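19/09/2026

Back on the calendula salve today, and I'm happier with it than I was with the September test pots! Infused the petals in the Zoden oil this time (the Clellness one went a bit sharp on me), strained it twice through muslin, then melted in the beeswax slowly. Batch came to 818 g, so we lost a little in the cloth.

Texture is softer than I wanted, but it spreads nicely on dry elbows and doesn't leave that waxy drag. Label draft still says "heals eczema" and I want that gone before anyone prints it. "Soothes dry skin" is plenty.

Stosix tins are down to around 2000, need to reorder.

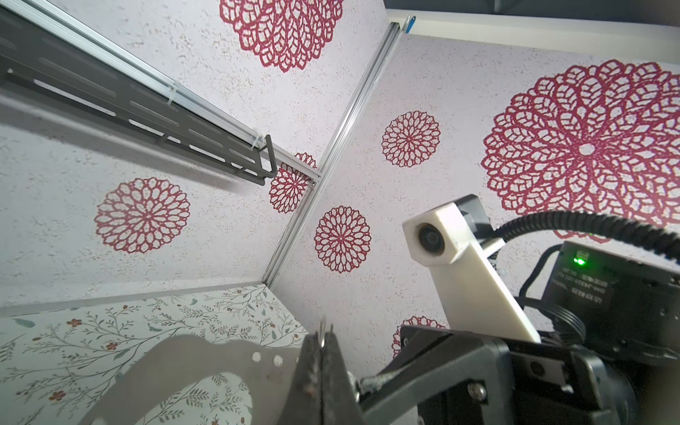
Can the salve go on cracked skin?
Only on closed, dry patches. If it's open or weeping, leave the salve off and have someone medical look at it.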